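Gallery: The White Shelf and the Flowers
April 3, 2025
Viewed 1582 times

Welcome to this page of my gallery. On the last page I have shown the old cupboard from the hallway before I gave it to my cousin. Now I would like to show what came in its place, which is a white shelf with open squares, and how I started to put things on it.

The shelf is the Plullau model and I bought it at Ekora. It arrived in flat boards and I built it in 2 evenings. The first evening I spent mostly on reading the manual, because my copy was folded wrong and page 3 was hiding behind the page with the warranty. The boards are glossy, so please put a blanket on the floor before you lay them down. I did not do this with the first one, and it has now a small scratch, which I turned to the side of the wall. The screws are dark and they stay visible after building. There are white caps for them in the shop, but I did not buy any, and after a week I stopped to notice the screws.

My mother in Krajčí has real flowers in every room and she changes the water each morning. I travel for work and I cannot do this. In the past I had a fern and a small orange tree, and both of them dried while I was in Sornine for the spring course. So for this shelf I decided on artificial flowers. I know that many people do not like them. I also did not like them when they were the hard plastic kind with dust on every leaf, but there are now much nicer ones, and you can bend the stems as you want.

Some remarks about arranging, for those who asked me by e-mail:

I put the hydrangea to one side and the roses to the other. When I tried the hydrangea in the middle, it was so wide that you could see nothing else.

White fern sprigs go in last. Let them come out a little over the side, so the bouquet does not look like a ball.

A small vase is enough for one square, but then the flowers sit low. I put a box under mine. Any firm box with a flat lid is good for this, and you can keep letters or batteries in it.

Dust the flowers with a dry, soft brush, for example a brush for make-up. A wet cloth pulls at the petals.

I do not want to fill all the squares. In the cupboard I had things behind things and I was always buying a second pair of scissors. Later in April I will bring the books from my parents' house, but only those which I really read, and there will be a new page when this is finished. If somebody knows a good way to keep tall books from leaning in a square compartment, please write it to me. Bookends of metal slide on the glossy surface, I have tried it already with 2 different kinds.

The flowers in their place
Pale blue-lavender hydrangea, a yellow bloom and peach roses with fern, in the small black vase. The dark green box is under it. 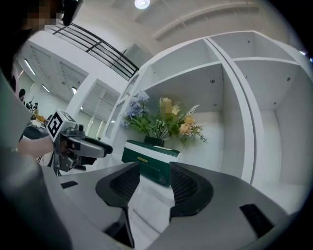 Norbert Kováčik wrote:
For the tall books, cut a strip of the rubber mat that is sold for kitchen drawers and put it under the bookends. I have the same trouble with glossy boards and mine have stayed where they are since the winter. The mat should be a little shorter than the shelf is deep, then you do not see it from the front. Also, a hair dryer on the cold setting is good for dust on artificial flowers, but do it on the balcony.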